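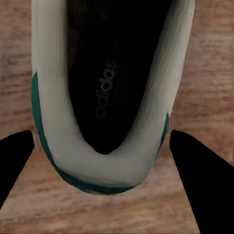
Shivam Rathore reckons the Vellmont walking group only got going because the bus was cancelled, and he's still a bit cross about the bus. "Twenty-one of us stood there like lemons," he told me, "so we walked."

That was last May. The Koyama Street service never did come back, and the walk has turned into a proper thing, with 46 names on the list and its own spot on the library noticeboard. I went along on Thu 28 January to see what all the fuss was about -- and to get some exercise, which my doctor will be pleased to hear.

The news is that the group has a new route. From next week they'll leave from the Pimia bakery at the usual time, head down past the bowling club and follow the creek track to Ditov Park, then come home by the back streets. It skips the big hill on Marlow Road, and I can't say I'll miss it. I did that hill once behind two retired netballers who chatted the whole way up while I made noises like a kettle.

A few of the regulars are grumbling, mind you. The hill had its fans, and one woman told me she'd be doing it on her own afterwards, thanks very much. There's also the matter of the creek track, where the gravel gets soft after rain. Council has promised to top it up, and everyone I walked with had an opinion on when that might happen.

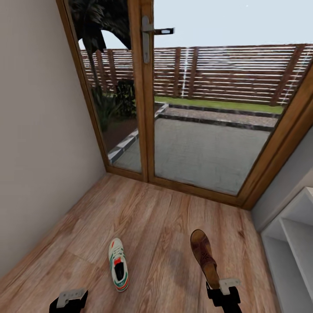

Do you have to sign up before you come? Just turn up at the bakery ten minutes early and give your name to whoever has the clipboard.

It's free, dogs are fine on a lead, and the slower bunch (my bunch) gets its own leader so you won't be left behind at the lights. Bring a hat and some water, and a few dollars if you want a coffee at the end. The cheese scones go quickly -- I got the last one, and I'm not sorry.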